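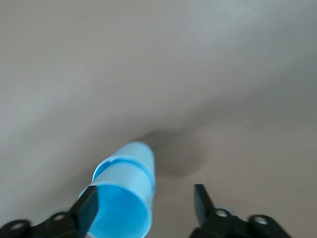
공방 한쪽 작업대에서 만들고 있는 로봇팔, 드디어 손목 카메라까지 달았어요. 이름은 Trarkari예요. 뜻은 없고 그냥 입에 붙어서요. 요 며칠은 손가락 정렬만 붙잡고 있었는데, 보시면 왼쪽 손가락 패드는 파란 컵 주둥이에 벌써 겹쳐 있고 오른쪽 패드는 컵에서 뚝 떨어져 있거든요. 양쪽이 같은 간격으로 벌어진 채 내려와야 하는데 접근 위치가 통째로 한쪽으로 쏠린 거죠. 이걸 어떻게 잡고 있는지 좀 길게 써볼게요.

처음엔 당연히 기구 문제인 줄 알았어요. 손가락을 제가 출력했으니까 제 탓부터 하게 되더라고요. 링크를 싹 풀어서 양쪽을 포개 봤는데 구멍 위치가 딱 맞아요. 괜히 풀었어요. 다시 조립하다가 와셔 하나 잃어버려서 바닥에 엎드려 한참을 찾았습니다ㅋㅋㅋ

그다음 의심한 게 서보 영점이에요. 그리퍼 서보에 보내는 펄스가 지금 최소 451부터 시작하는데, 이 값이 도대체 어디서 나왔는지 제 노트에도 없어요. 과거의 나야 왜 그랬니... 주석 한 줄만 달아주지.

영점을 다시 잡으려면 혼을 뺐다가 톱니 한 칸 돌려서 끼워야 하잖아요. 근데 한 칸이 너무 커요. 왼쪽으로 한 칸 가면 손가락이 다 안 벌어지고, 오른쪽으로 한 칸 가면 다 안 닫히고. 결국 원래 자리에 끼우고 나머지는 소프트웨어 오프셋으로 넘겼어요. 서보 혼 톱니 더 촘촘한 거 쓰시는 분 계시면 제품 좀 알려주세요.

그래도 쏠림은 그대로! 그러면 손가락 말고 손목이라는 얘기죠. 여기서 Nikola Todorova 님이 한마디 해줬어요. 같은 공방에서 목공 하시는 분인데 지나가면서 툭, "카메라가 삐딱한 거 아니에요?" 하고 가셨어요.

네... 카메라 브래킷이 삐딱했습니다. 직각자를 대보니까 눈에 보일 만큼 틀어져 있더라고요. 저는 카메라 중심이 그리퍼 중심이라고 철석같이 믿고 좌표를 계산하고 있었고요. 카메라는 컵이 가운데 있다고 하고, 팔은 그 말을 믿고 내려가고, 손가락은 컵 옆구리로 가는 거죠.

브래킷은 Clumach 보드 살 때 같이 주문한 범용품이에요. 나사 구멍이 길쭉해서 조이다 보면 조금씩 돌아가요. 길쭉한 구멍이 조립할 땐 참 편한데 정밀도가 필요할 땐 원수예요. 그래서 새로 그렸습니다. 구멍은 동그랗게, 옆에 턱을 하나 세워서 손목판에 걸리게요.

출력은 공방 공용 프린터로 했어요. 우리끼리 Hirnivska라고 부르는 그 녀석이요. 첫 장은 베드에서 떨어져서 국수가 됐고, 두 번째는 잘 나왔는데 제가 좌우를 뒤집어 그려놨더라고요. 세 번째 만에 성공! 재료 아까워서 뒤집힌 건 케이블 걸이로 쓰는 중이에요.

왜 하필 컵이냐고 물어보신 분이 있었는데요, 가볍고 싸고 떨어뜨려도 안 깨져서요. 끝으로 갈수록 살짝 좁아지는 모양이라 잡는 위치에 따라 난이도가 달라지는 것도 마음에 들어요. 통통한 쪽을 잡으면 패드가 밀리고 좁은 쪽을 잡으면 빙글 돌아요. 얄미운데 연습용으로는 딱이에요.

눕혀놓으면 더 어려워요. 세워둔 컵은 위에서 봐도 동그라미라 손목 각도를 별로 신경 안 써도 되는데, 누운 컵은 긴 쪽 방향을 먼저 찾고 거기에 손목을 맞춰야 해요. 제 코드는 이 방향 찾기를 아직 좀 못해요. 어디가 주둥이고 어디가 바닥인지 자꾸 헷갈려 해서 손목이 반 바퀴를 홱 돌 때가 있어요. 볼 때마다 심장이 철렁!

방향 찾기는 색으로 영역을 딴 다음 긴 축을 구하는 아주 단순한 방식이에요. 컵이 파랗고 바닥이 베이지에 가까운 회색이라 색 분리 자체는 쉬워요. 문제는 그림자예요. 팔이 내려오면 손 그림자가 컵 바로 옆에 뭉게뭉게 생기는데 이게 문턱값을 잘못 주면 컵이랑 한 덩어리로 잡혀요. 그러면 긴 축이 엉뚱한 데를 가리키고요.

그래서 조명을 하나 더 달까 하다가 일단 참았어요. 조명 달면 또 그 조명에만 맞는 코드가 되니까요. 대신 밝기는 무시하고 색상만 보게 바꿨더니 꽤 나아졌어요. 진작 할걸.

또 하나는 흔들림이에요. 움직이면서 찍으면 컵 윤곽이 뭉개져요. 노출 시간을 줄이면 화면이 어두워지고, 늘리면 번지고. 지금은 컵 위에서 팔을 잠깐 세우고, 멈춘 다음에 찍은 걸로만 위치를 계산하게 해놨어요. 동작이 뚝뚝 끊겨서 멋은 없는데 결과는 이쪽이 훨씬 나아요. 멋은 나중에 챙길래요.

멈추는 시간은 처음에 150밀리초로 줬어요. 이 정도면 충분하겠지 했는데 팔이 길게 뻗은 자세에서는 끝이 계속 덜덜 떨리더라고요. 자세별로 다르게 줘야 할 것 같은데 귀찮아서 일단 제일 나쁜 자세에 맞춰 길게 잡아뒀습니다. 답답하긴 해요.

로그도 드디어 제대로 남기기 시작했어요. 시도할 때마다 목표 좌표, 실제 멈춘 좌표, 잡았는지 놓쳤는지 한 줄씩. 지금까지 2,654줄 쌓였어요. 이거 그래프로 그려보면 쏠림이 한쪽으로 쫙 보여요. 진작 그렸으면 손가락 안 풀어도 됐는데 말이죠ㅠㅠ

새 브래킷 달고 나서는 캘리브레이션을 처음부터 다시 돌려야 해요. 체커보드를 A4에 뽑아서 합판에 붙였는데, 풀이 마르면서 종이가 울어가지고 다시 뽑았어요. 스프레이 접착제 쓰세요, 여러분. 물풀은 안 돼요. 딱풀도 모서리가 들떠요.

패드 얘기도 잠깐. 지금은 맨 플라스틱이라 컵이 미끄러져요. Stojanovska라는 작은 가게에서 얇은 실리콘 시트를 최대 3,000원어치만 사자 하고 들어갔다가 다른 것만 잔뜩 사 왔어요. 정작 실리콘은 아직 안 붙였고요. 두께가 생기면 닫힘 위치를 또 다시 잡아야 해서 캘리브레이션 끝나고 붙이려고요. 순서 꼬이면 두 번 일하니까!

댓글로 "그냥 완제품 그리퍼 사면 되지 않냐"는 분들, 맞는 말씀이에요. 근데 재밌잖아요. 그리고 부러지면 바로 다시 뽑을 수 있는 게 은근히 마음이 편해요. 책상 모서리에 한번 박았을 때도 손가락 끝만 새로 뽑아서 끼웠거든요.

남은 일 적어둘게요. 캘리브레이션 다시, 주둥이랑 바닥 구분, 손목 반 바퀴 도는 버그, 실리콘 패드, 그리고 케이블 정리. 케이블은 손목 돌 때마다 당겨져서 언젠가 사고 날 것 같아요. 이걸 맨 먼저 해야 하는데 제일 하기 싫어요.

7월에 공방 오픈데이가 있어서 그때까지는 누운 컵을 집어서 세워놓는 것까지 해보고 싶어요. 브래킷 도면은 턱 높이만 조금 손봐서 올릴게요. 필요하신 분은 손목판 두께 알려주시면 그 치수로도 하나 뽑아볼게요!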